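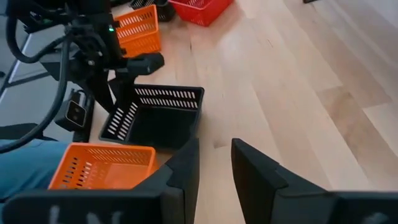
March – by Wiebke Ostermann

My project compared two sets of gripper fingers on the same arm, using slotted plastic baskets as the thing to pick up. I chose baskets because the rim is thin and the walls are full of holes, so a finger can catch in the wrong place very easily. The test area was a light wooden surface with orange, black and red baskets on it, and I used the wrist camera to line up each grasp. With the wide black fingers open, the two tips sit in the lower part of the camera view and the left one can hide the front rim of a near basket. That mattered more than I expected when I planned the tests.

The first set, which our lab calls Gusari, is wide and angular. The second set, Hurance, is narrow with a rubber pad. Both were run from the Pevutix controller with the same closing speed. I did 200 grasps in total, split evenly, and moved the baskets by hand between grasps. A grasp counted as good if the basket was lifted and held for 2 seconds.

Gusari held better once it had the rim. Most of its misses came from the approach – the finger came down on top of the rim and pushed the basket away. Hurance missed less on the approach but let the basket turn in the grip, mostly when it was picked up near a corner.

I lost some 30 grasps to a loose connector and repeated them after it was replaced. The repeats are in the totals and the lost ones are not.

Black baskets were harder to line up than orange ones with either set. I think the dark inside confused my edge detection, but I did not test this separately. Moving the camera higher would be the first thing to try next.

Comments

Voß: Did you change the grip force between the two sets?

Wiebke Ostermann: No, same setting for both. Hurance might do better with more.

mk_04: Would like to see the corner grasps as their own table.

Related
Setting up the Pevutix controller
Wrist camera calibration notes
Printing replacement fingers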